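Keeping one gripper healthy -- notes for the Soncombe meetup

Last updated: October

Open fast, no intro. Ask who has taken a gripper apart. Wait for hands!

What I look after is one arm in a bedroom setup, named Heswood by the crew before me. It picks up cloth all day. Cloth looks gentle and it is a menace -- lint gets into the finger joints, and the pads polish up until they slide instead of grab. I love this problem and I want you to love it too.

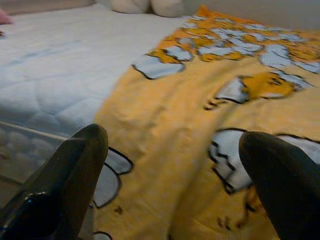

Pads first. I used to change them when the grabs started failing, and by then we'd lost a whole afternoon. Now I look at the fingers through the wrist camera before each run, with the gripper wide open over the bed. See the glossy patch low on the left finger, and how matte the upper part is? Any shine like that goes in the log, and I feel it with a thumb once the arm is powered down. Pads get wiped every 300 grabs and swapped at 2,000, sooner if the thumb says so.

(Pass the old pads around. Get them back this time.)

Joints next. Power off, lock the arm, 2 screws per finger. Soft brush, then a dry cloth. No oil! Oil ends up on the blanket, and then on everything. Tighten by hand, then check that both fingers close on a paper strip evenly.

Camera check last. Wipe the lens and run the Clallberg routine, which takes 13 minutes. Go get coffee. If the fingers don't line up with the marks afterward, do it over before touching any settings.

Skip the Zhuravel slides if we're running late. Questions, then the live pad swap -- bring the small screwdriver.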